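The Puzzle Drawer at Ellar: a gallery of sorts

Posted 13 December 2022

When we took on the back room at Ellar, it came with a drawer. The drawer came with everything a household puts down for a moment and then keeps for thirty years: string, a bicycle bell, two sizes of dead battery, and a quantity of puzzles. Wooden ones, wire ones, ones with beads on cords, one that may be a broken corkscrew. I have been putting them in order since October, in the evenings, at the dark brown table, with tea.

Most of this page is words. I had planned a proper gallery with a row of pictures, and the regulars from the Skerkgate swap table will remember that I also planned an index. Each puzzle gets its caption all the same.

A note on the names. Puzzle makers are fond of calling things The Labyrinth or The Emperor's Torment. I have used the names we shout across the room.

The burr

Six notched sticks that lock into a sort of wooden star. Takes a minute to dismantle and a fortnight to reassemble. Ours spent most of November as six notched sticks in a saucer, where a visitor took them for kindling.

The other burr

Bought to find out whether the first one was faulty. It wasn't.

The sliding tray

Numbered tiles in a square, one missing so the others can shuffle about. Somebody in the past has prised out two of the tiles and put them back in the order they preferred. I respect this. It does mean the thing can no longer be solved by honest means, and it has been moved to the shelf by the door for people who are waiting for a taxi.

The bead and cord

A flat board with holes, a loop of cord and two beads which must be brought together. The cord has been replaced at least once, with what I'm fairly sure is a bootlace. It still works, though the knots need a firm talking to. If you borrow it, please do not cut anything. You know who you are, and so does the cord.

The jigsaw with no box

204 pieces, which I know because I counted them, on the theory that a sensible number would tell me whether any were missing. I now know that there are 204 of them. The finished picture is a harbour, or a large part of a harbour, with a gap in the sky the shape of a small dog. It lives in a flour bag.

The Olaniyan cube

So called because it turned up in a parcel from Olaniyan's, tucked in with an order of lamp wick and no explanation. A plain wooden cube, seven pieces, no instructions. There are said to be hundreds of ways to put it together and I can report on one of them, which I found by accident while looking for my glasses. I have since been unable to find it again. The glasses were on my head.

The trick box

Opens if you slide the correct panel in the correct direction. There's something inside that rattles. Opinion in the room is divided between a coin and a tooth, and there is a growing feeling that we'd all be happier not knowing.

The Nuveck rings

A cast pair, heavy, pleasant to hold, with a twist so obvious that it takes an hour to see. Best of the lot for beginners, and the only puzzle in the drawer that I'd describe as kind. Children get it apart faster than adults. Adults then explain to the children how it was done.

The matchstick booklet

More than 23 problems, each requiring you to move one or two matches and turn a fish into a different fish. The answers at the back have been torn out, neatly, along a ruler. I like to think this was done out of principle.

How they are stored

This was the real work, and I'll go on about it for a moment as I went on about it at home for weeks. Loose in a drawer, wooden puzzles shed their pieces and wire ones breed. You put in a hook and a horseshoe and by morning they have acquired a third party. I tried envelopes, which tore. I tried jam jars, which look charming and will not take anything longer than your thumb. I tried a cutlery tray, and for 4 days the room was a model of good order, and then somebody needed the tray for cutlery.

What won in the end was ordinary food boxes with lids. They stack, they shut, and you can see what's inside without tipping it all over the table. They also keep related bits together, so a lonely hook has a decent chance of meeting its loop again. I'm told they were meant for leftovers. I've no objection to leftovers, but they've had the good boxes for long enough.

House rules for the wire ones, since they come up every time. No pliers. No bending a piece 'slightly' to help it along. If a piece comes free, say so out loud, then try to put it back, because coming free is only half of it and the other half is where evenings go. Do not take one home in your coat pocket; it will eat the lining.

And so to the wire set itself. Silvery, polished, clear box, lid with a bit of pale blue to it. The coiled piece is the one to watch. It has several rings, one inside the next, and looks like something that has fallen out of a mattress. The long straight rod looks as if it should be the easy bit. Start with whichever you like. I have started with both.
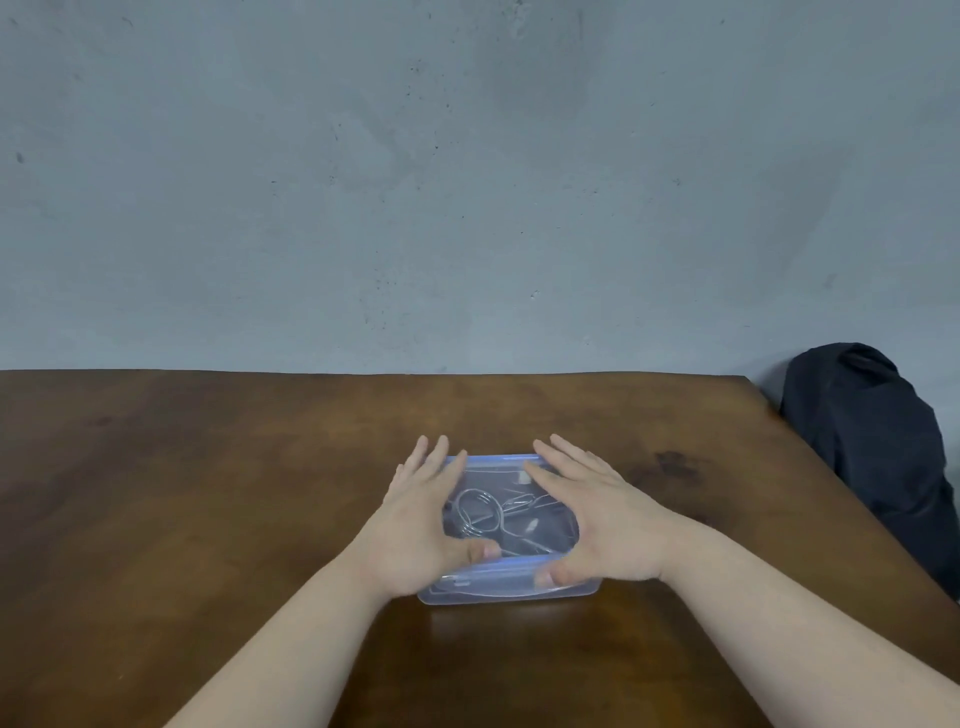 The box goes back on the second shelf when you've finished with it, next to the flour bag. Tea is in the tin marked nails, and the nails are in the tin marked tea, a system I inherited along with the drawer and have not felt strong enough to change. If you have a spare bead-and-cord of any kind, or a booklet of matchstick problems with its answers still in, leave it at the Skerkgate table with Ellar written on it and it will find its way over.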